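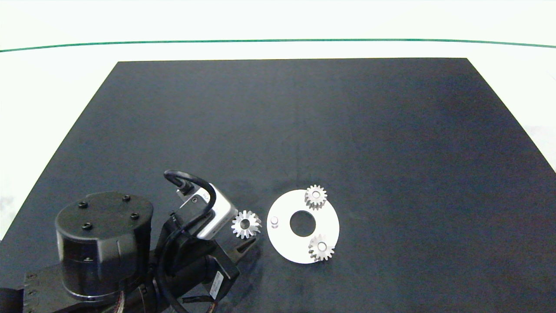 Small gears get lost, and they get scratched, and Taras Kravets has spent most of his working life trying to prevent both. He runs the parts bench at Truvell, a repair and assembly shop in Melgate that services geared timers and light drives. The first thing he wants to talk about is the surface the work sits on. A silver spur gear lying flat on dark charcoal shows every tooth, he points out, and the mat is visible through the bore, so a burr on the inside edge stands out against it. The white plate beside it, with its one empty peg, is easier still to pick out. "On a white bench the plate disappears and the gear turns into a gray smudge," Kravets says. "I want the contrast to do the work. I don't want to be leaning over with a loupe just to find the part."

The shop has 186 gear sizes in its drawers and moves through 4,000 gears in a busy quarter. Most are steel or brass. Kravets orders them from two suppliers and checks each delivery against a set of masters that he keeps in a locked tray. He measures outside diameter first, then bore, then runout on a pin.

"Bore is where the trouble is," he says. "The teeth are cut on a machine that holds its size all day. The bore gets reamed, the reamer wears, and by the end of the batch you have a gear that will not go on the peg, or one that goes on and wobbles."

Which fault is worse? He takes the tight one every time. A tight gear stops the job and gets sent back. A loose one goes on, turns, passes a quick check by hand, and comes back in January with the tooth flanks worn on one side.

His method for fitting a gear to a peg is plain. The plate lies flat, with nothing under it. The gear is held by its outside edge and lowered level until the bore meets the top of the peg. It should go down under its own weight or with very light pressure. If it catches, it comes straight back up. Turning it to work it down is not allowed at his bench.

"People twist," says Kravets. "Twisting a tilted gear cuts a little curl off a plastic peg. You will not see the curl. It ends up under the gear and now the gear sits high on one side."

Meshing comes afterward. With one gear seated, the second is lowered with its teeth a half pitch out and rocked slightly until the teeth drop in. He checks backlash by holding one gear and moving the other with a fingertip. There has to be some play. He does not give a number for it, and says the number depends on the module and on whether the train reverses.

We returned to the mat, on which he has firm opinions. He tried rubber, which held onto oil, and a coated board sold under the Arnen name, which he found too slick. Gears slid on it when the bench was bumped. He now prefers a matte sheet with a little grip and replaces it when it no longer lies properly.
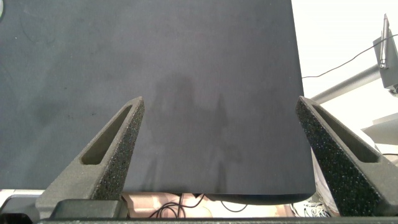
The dark sheet, with lighter patches and faint streaks on its surface and a lower edge that bends downward.

Marks of that sort do not bother him much. Tiny light specks get more attention. "A speck could be lint, could be dust, could be a chip off a tooth," he says. "I don't guess. I wipe the whole thing and start clean." A lint roller goes over the mat before each job and a magnet in a plastic bag goes over it after steel parts. He does not use compressed air, which sends chips into the next tray.

Edges are his other complaint. A sheet that curls makes a ramp, and a gear that rolls onto a ramp keeps going. He stores spare sheets flat under a board and keeps work toward the middle. Fulgencio Salinas, who shares the bench, tapes his down at the corners. Kravets calls this acceptable but dislikes the residue.

Salinas came over near the end to add a point on storage. He keeps each gear size in its own lidded cup, 215 cups in all counting the pegs and spacers, and never opens more than 4 at a time. The labels go on the cup and never on the lid. "Lids get swapped," he said.

Kravets is currently testing a grease from Šťastný on the slower trains. He wants another month on it before giving an opinion.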